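News > Money > Banknotes and Coins

Trimden to Drop Paper Bills Under Four Units by Next Spring

27/04/2024

The Trimden local currency will stop printing its two smallest paper notes and replace them with coins, the group that runs it has told members. The change covers the half note and the 2 note. The larger notes will stay on paper for now.

Trimden notes are accepted by shops and market stalls in the town and in the villages on its north side. They trade one for one with regular money and can be swapped back at the Clukel credit union on Faulkner Street. The notes have no legal standing outside the plan, and a store can refuse them.

Small notes wear out first. According to the annual report, the half note lasts a few months before it is too soft or torn to go through the counting machine at Clukel. In the last printing year the office pulled almost 4,000 worn notes and shredded them. The exact figure in the report is 3,941, and most of those were halves.

Members were asked in March what they wanted instead. Plastic notes were on the ballot and did poorly. Several shop owners wrote that the sample sheets stuck together in the drawer and slid off the counter. Others objected to the coating, which the supplier could not confirm was free of animal products. Coins came out ahead, with paper second.

The coins will be struck by Norner, a small private mint that mostly makes transit tokens and arcade pieces. Both will be brass-colored. The half will have a smooth edge and the 2 will have a ridged one, so that people with poor eyesight can tell them apart by touch. Neither will carry a portrait. The old mill bridge, which is on the current half note, moves to the back of the 2 coin.

Cost was the main argument against. A coin costs more to make than the note it replaces, and the plan has to pay for the dies up front. The report puts the break-even point at 4 years, assuming people don't lose the coins or keep them as souvenirs. That last part is hard to guess. When the anniversary note came out, a good share of the print run never came back.

Stores with older cash drawers may need to free up a slot. Clukel will hand out coin tubes at the counter, and the vending machines at the bus station will be adjusted to take the 2 coin but not the half.
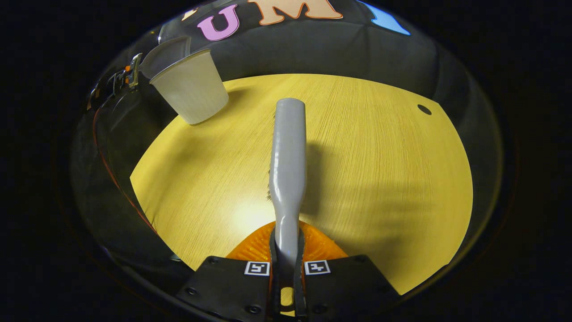

Gray handle with a rounded tip and an orange base.

Paper halves and 2 notes can be spent until the coins are out and for six months after that. Past that date, stores will no longer take them, but Clukel will go on exchanging them at full value – torn ones too, as long as more than half of the note is there and the serial number can be read. Notes held together with tape should be brought to the counter and not put in the night drop.

A design for the 2 coin is on display in the Clukel lobby. The half is still being drawn.

Recent items
Why the Anniversary Note Is Hard to Find
Norner Adds a Second Press for Token Orders
How Clukel Sorts Damaged Bills
Faulkner Street Stalls Try a Cash-Only Day

We use cookies to remember your settings and to count visits to this site. By continuing to read, you accept our cookie policy.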